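Jumordale Kitchen Automation Group
Minutes of the safety meeting, December 4, 2022

1. Minutes of the last meeting
Agreed, after the word "minor" was struck from "minor spillage".

2. The Morka stoppage
The arm (Morka) stopped without warning on run 131, during the fruit task. The stop itself was correct. The trouble was what came next: on reset it resumed the move it had been making, at full speed, with an operator's hand over the worktop. The hand was withdrawn briskly and is fine. The operator's opinion of the arm was given in full and is not recorded.

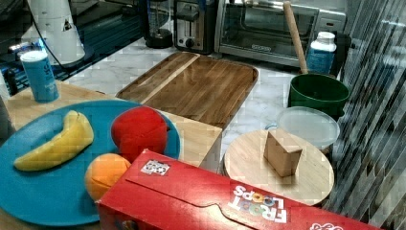
The log shows a joint torque fault, cleared by the reset button without anyone being asked whether they would like it cleared. Nitamell, who supply the controller, replied after 11 days that this is the expected behaviour. The meeting asked expected by whom. Letter to go back in politer form.

3. Cables
One view was that the fault came from a cable pulling tight at the wrist when the arm reaches low. Another was that it came from the September software update. Both sides have held these positions for some time and neither has yet looked at the cable. It will be looked at. 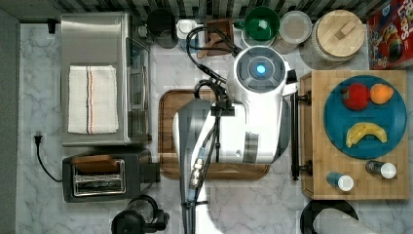
It was also agreed that leads should be dressed closer to the arm before the next run, using proper clips. Tape was proposed and voted down.

4. Interim rules
No hands over the worktop while the arm has power. Speed limited to 30 per cent after any reset. The reset to be pressed only by someone who has read the fault message, aloud if need be. The Dai project asked for an exemption to meet its target of 400 runs. Refused.

5. Any other business
The stop button label has been reprinted, this time with "stop" spelt correctly. Request for a second kettle held over.

Actions: wrist cable to be inspected and the result written down; letter to Nitamell; new rules to go up beside the controller before power is restored.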